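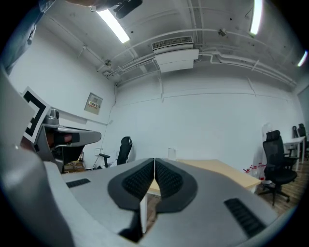 What do you do with a sourdough starter when the person who left it to you can't tell you how to feed it?

You guess, mostly, and you feed it every night before bed, and you keep the lid loose.

That was my plan, anyway. My aunt left me the jar in September, along with a cake stand and a coat that doesn't close on me. The house went to my cousin and the piano went to a church, and I got a quart of gray paste with a rubber band around it. There was a label on the lid in her handwriting and all it said was FELLEVLOW.

I thought it was a brand. I looked it up on my phone standing in her kitchen and got nothing, so then I figured it was the starter's name, because people do that (I have a friend whose starter is called Doug, no, Duke, one of those). So I started calling it Fellevlow. Good morning, Fellevlow. Sorry I'm late, Fellevlow, the bus was awful. You get into the habit faster than you'd think.

I live over the Trireo, the laundromat on the corner, and my apartment is warm all the time from the dryers. My aunt's house was freezing. She kept the heat at a level that made you eat your soup fast. So the first night in my place, that starter went up like it had been waiting years for a vacation. I woke up at two and heard a little tick, and that was the lid landing on the stove. It had climbed out of the jar and down the side and was sort of resting its chin on the counter.

I cleaned it up and moved it to a mixing bowl. Then to the stockpot! I know you're supposed to throw half away each time, every website says so, but it was hers, and I couldn't stand there and scrape my aunt into the garbage. So I gave it away instead. I gave some to my downstairs neighbor and some to the woman who does alterations, and a yogurt tub of it to the man at the bank who had only asked me how my weekend was.

The bread was terrible, by the way. I should say that. I made a loaf the first Saturday that you could have propped a door with, and I ate it with a lot of butter and told myself it was rustic. Her bread had been tall and a little sweet, with a crust that went all over your shirt. Mine tasted like a wet basement. I tried more salt, I tried less water, I tried whispering. I bought a thermometer. The thermometer said 212 in boiling water, so there was nothing wrong with the thermometer.

What I needed was the recipe, and my cousin swore there wasn't one. She'd been through every drawer. She'd found 39 keys, a bag of birthday candles and a warranty for a blender, but no recipe.

Then the starter told me.

Okay. I don't mean it talked. I've tried telling this part at work and it goes badly when I say it talked. It was late and I was doing the feeding, half asleep, with the big wooden spoon, and when I pulled the spoon out the bubbles came up in a row. Pop, pop, pop, and then a long wait, and then one more. And I said out loud, to a pot, "Are you hungry?" because that's what she used to say to me when I came in her back door, before hello, before she'd even turned around. One big slow bubble came up and sat there and didn't break.

I gave it flour. It just sank. I gave it a little warm water and it didn't care about that either. So I stood there in my socks and thought about her kitchen, really thought about it, the radio on top of the fridge and the window that stuck, and what was on the counter when she baked. And there'd been a can. A green can with a dent in it, always pushed to the back beside the toaster. I'd taken it for coffee my whole life. She didn't drink coffee!

I called my cousin at an hour when you shouldn't call anybody. She was nice about it. She said the can was in a box for the thrift store, in her trunk, and she went out to the driveway in her robe with me on the phone and I listened to her moving things around and swearing. Then she got the lid off and it was quiet for a second.

"It's malt," she said. "I think it's malt. It smells like her."

There was a scrap of tape across the bottom of the can with an address on it. Chatzigeorgiou Feed & Grain, Fellevlow Road. So it was a road, after all that. I'd been saying good morning to a road.

I took the bus out there on my next day off, 61 stops with a transfer in the middle (I had nothing to do but count, my phone was dead). The store was still open. The woman at the register was older than my aunt and she looked at the can and looked at me and went in the back without asking a single question. She came out with a paper sack and said, "She was always after me to hold some for her. You're the one with the coat?"

I said I was the one with the coat. I still don't know how she knew that. I was wearing a sweatshirt.

That night I put in one spoonful. The whole pot let out a breath, I swear to you, a long sour-sweet one, and the window over the sink fogged up clear to the top. I sat on the floor with my back against the oven and waited for it to rise, and I guess I slept a little. By morning it was right up to the rim of the stockpot and no higher, very polite.

I baked it at noon. It came out tall. I got crust all over my shirt and I didn't even have a plate, I was eating it off the cake stand. Then I called my cousin and she drove over with her kids, and the neighbor came up because of the smell, and we went through two loaves and started on the third while it was too hot to cut. One of the kids asked what the stuff in the pot was called. I said Fellevlow, and she leaned over the rim and said hi to it.

A bubble came up. The kid turned to me and said, "She wants to know if I'm hungry."

I got her another slice.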